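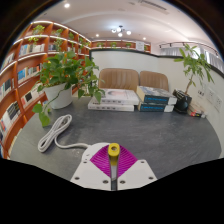 Pos. 1: Runde Steckdosenleiste, Kabel gebündelt, dahinter der Topf mit der Kletterpflanze.

Büro-Rundgang Henao, Etage 3, Blatt »Schreibtische und Kleinelektrik«
Ausgefüllt: Roxana Cuervo
Stand: September

1. Steckdosenleiste, Gehäuse äußerlich ohne Befund: JA
Kommentar: Rund, weiß, unauffällig. Prüfplakette auf der Unterseite nachsehen, ich habe sie nicht umgedreht.

2. Zuleitung nicht gequetscht, nicht unter Möbeln: JA
Kommentar: Liegt offen auf der Platte.

3. Kabel bei Betrieb vollständig abgewickelt: OFFEN
Kommentar: Auf dem Tisch ist es ein hübsches Bündel. Vor dem Einstecken bitte aufmachen, die Hausordnung Bumden widmet dem Thema über 12 Zeilen, und jemand hat sie immerhin getippt.

4. Abstand Elektrik zu Pflanzen und Gießwasser: NEIN
Kommentar: Die Ranke hängt bis auf den Tisch, das Kabelbündel liegt in Reichweite. Gießen nur mit Untersetzer und nur, wenn die Leiste woanders ist. Wer die Kanne »nur kurz« abstellt, liest bitte Punkt 4 noch einmal.

5. Reiseadapter und lose Stecker weggeräumt: NEIN
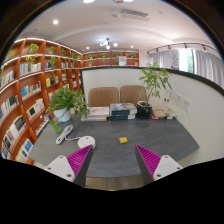 Pos. 5: Gelber Adapter neben der Leiste, liegt auf der Seite. Hinten Bücherstapel und zweite Topfpflanze.

Kommentar: Gehört in die Schublade Jokilo, Fach 9. Das Fach ist beschriftet, sogar leserlich.

6. Bücherstapel standsicher: JA, mit Bedauern
Kommentar: Dicke Bände, liegend. Als Regal zweifelhaft, als Stapel tadellos. Bitte nicht weiter aufstocken.

7. Pflanzgefäße standsicher: JA
Kommentar: Das schwarze, kantige Gefäß mit dem Bäumchen ist das schönste Möbelstück der Etage. Der Stamm neigt sich nach rechts, das ist kein Mangel im Sinne dieses Formulars.

8. Gesamtleistung je Leiste, Grenzwert Etage 1000 Watt: NICHT GEPRÜFT
Kommentar: Heizlüfter bleiben verboten, auch die kleinen, auch im September.

Nachkontrolle: Punkte 3, 4, 5 und 8. Rückmeldung an Cuervo, Postfach Jikano.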